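How to Restock and Reorganize a Group First Aid Kit

By Benedicta Dogbe, Loststead Outdoor Club

I love this job. Every July I pull out the big orange kit, dump it on the table and put it back together, and by the end I know exactly where the tweezers are again. If your kit gets opened by a dozen different people over a season, give it an evening before your next trip!

These steps are for a soft-sided bag with inside pockets, the kind you'd carry for a group. A wall cabinet works much the same way, only with shelves.

What you'll need

A clear table, preferably at waist height
A marker and masking tape
Zip bags in two sizes
Your contents list (or paper to start one)
A trash bag and a small box for training supplies

Step 1: Empty everything

And I mean everything. Turn the pockets inside out and run your fingers along the seams. Last year I found two loose blister pads and a trail permit for Clarkstead stuck behind the divider.

Wipe the inside with a damp cloth and a drop of dish soap and leave it open to air while you sort. Don't put anything back in until the lining is dry all the way into the corners.

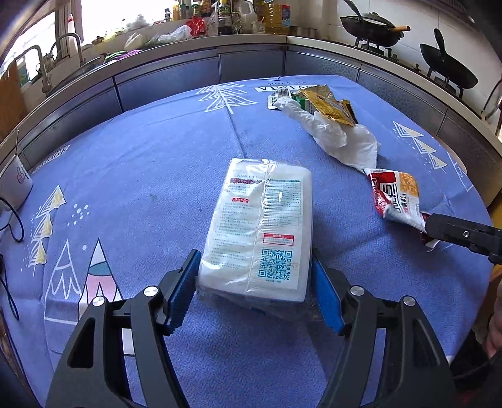 Step 2: Sort by problem

Most kits come sorted by product, with all the gauze in one place and all the tape in another. I like sorting by what went wrong. My piles are:

Bleeding: gauze pads, roller bandage, pressure dressing, gloves
Small stuff: adhesive bandages, blister pads, tweezers, wipes
Sprains and breaks: elastic wrap, triangular bandages, splint
Burns and eyes: burn dressing, 125 ml bottle of saline
Breathing: CPR face shield, with its own pair of gloves

Yes, gloves go in more than one pile. You want a pair in your hand the moment you open any pouch — hunting for them with somebody bleeding on your boots is no fun at all.

Step 3: Check packages and dates

Pick up each item and look at both sides. Press gently along the seals of anything sterile. If a wrapper is torn, has a pinhole or looks water-stained, it's no longer sterile, so it comes out of the kit. Gauze like that goes in my training box, where it gets wrapped around volunteers' heads until it falls apart.

Then the dates. They can be printed on the end flap, pressed into a crimp or tucked into the small print with a batch number, so take your time. A batch code can look a lot like a date. If you can't tell which one you're looking at, check the maker's instructions or replace the item.

Write the expiration month on a piece of masking tape and stick it on the front of the package. Next year you'll fly through this step.

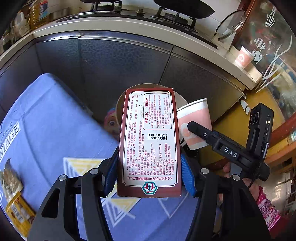

Small print and number codes on a box panel.

Step 4: Make up the pouches

Put each pile in its own zip bag, press the air out and label it on both sides in big letters. Bleeding goes on top, always. Our kit ends up with 13 lines on the contents list for that pouch alone, and it still fits flat.

If you're using an Anozie insert, the clear pockets run small, so fold the triangular bandages lengthwise first. The elastic wrap won't fit in one at all (I have tried!) and does fine loose at the bottom.

Step 5: Write the list and test it

Put one copy of the contents list in the lid and keep another at home for shopping. Add a line at the bottom for people to write down what they used.

Now the fun part. Hand the closed kit to someone who didn't pack it and call out a problem: nosebleed, twisted ankle, burned thumb. Mwanaisha Urio ran this for us at the Ernik cabin and had everybody shouting. If your tester opens the wrong pouch twice, change the label.

Swap anything that gave people trouble, zip the bag up and hang it back by the door.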